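Manipulation methods > Results and write-ups
Thread: Paired thin objects, wrist view against head view

gridcloth
Posted Sun 8 January

Putting our method up before we write it properly, as I'd like to hear objections now. The task is clearing tableware from a black tray into a plastic tub. Spoons and chopsticks, with the chopsticks moved as a pair in one grasp. The policy is trained from demonstrations and we compare three inputs: wrist camera only, head camera only, and both.

We recorded 100 demonstrations at Nistthorpe. The coloured blocks and cubes round the tray are distractors and never get picked. Black sticks on a black tray was a deliberate choice. With the wrist camera, what you get to work with is mostly the highlights along the edges, and the gold bands where those are in view.

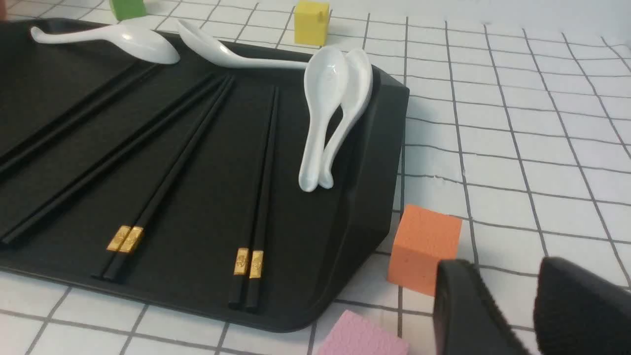 The spoons are easier to see but harder to place the fingers on when two of them are nested. We label a nested pair as two separate picks, so lifting both together is scored as a failure even if both end up in the tub.

Main result so far: both cameras together beat either one alone on chopsticks. On spoons the wrist camera alone does as well as both. Laimutė Avotiņš ran the evaluation and I did the training, so neither of us scored our own part.

mtavener
How many evaluation trials per condition? "Beats" doesn't tell me much.

gridcloth
17 per condition. I know it's low. We plan more in February.

mtavener
Then I wouldn't claim anything on the spoons. With 17 trials you can't say two conditions are the same, only that you failed to find a difference. Report the counts and leave it there.

pellworth_j
I think that's a bit harsh for a forum post, but agreed for the paper.

My question is about the gold ends. If the policy has learned "go to the gold, then move up the stick", you've measured how well it finds gold. We had this at Lacson with cutlery that had coloured handles. Swapped to plain handles and the success rate fell through the floor.

gridcloth
Fair point and we haven't tested it. All our sticks have the gold. I can get plain black ones and run the same layouts.

I don't think it explains all of it, though. From the head camera the gold is often the clearest part of the whole object, and head only was still our worst condition on chopsticks. If gold was enough, head only should have done better than it did.
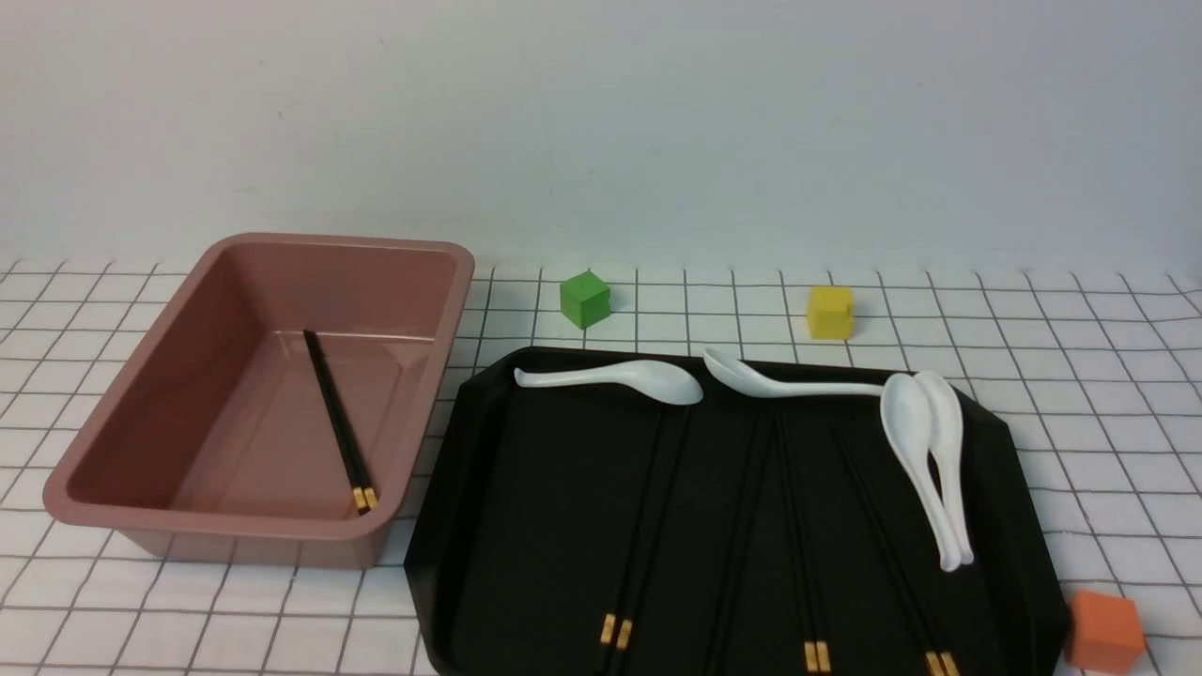
Our guess is that the head view is good for choosing which pair to go for and which way it lies, and poor for the last bit of the approach. The usual failure with head only was closing on one stick and leaving the other behind. With the wrist view added, that happened much less.

Glória Tavares
I work on the Vester grasping set, so I have a stake in this. We saw the same split with one stick left behind, and ours had no gold on them at all. That would support your reading. But we also found that most of the gain went away once we had 500 demonstrations instead of 100. The head-only policy caught up. It may be that you're measuring how much data each view needs.

pellworth_j
Was that with the same tray colour?

Glória Tavares
No, ours was light grey. So it's not a clean comparison.

mtavener
It's not a comparison at all, then. Dark stick on a grey tray is a different vision problem.

Glória Tavares
It's a different vision problem and the same grasping problem. The failure was in the grasp. I'd still want to see gridcloth's curve with more data before calling it a result about cameras.

gridcloth
500 is out of reach for us this term. I could train on smaller subsets of what we have and see whether the gap between head only and both shrinks as the number goes up. That costs training time and evaluation but no new recording.

mtavener
Do that. Fix the layouts first, so every policy gets the same starting positions.

gridcloth
They're fixed already. There are 6 layouts and we reset to a reference photo each time.

pellworth_j
Do the distractors move between layouts, or are they always near the tray rim?

gridcloth
Mostly near the tray. I'll put the layout sheets on the Jovbridge page with the counts, including the nested spoon failures as a separate column.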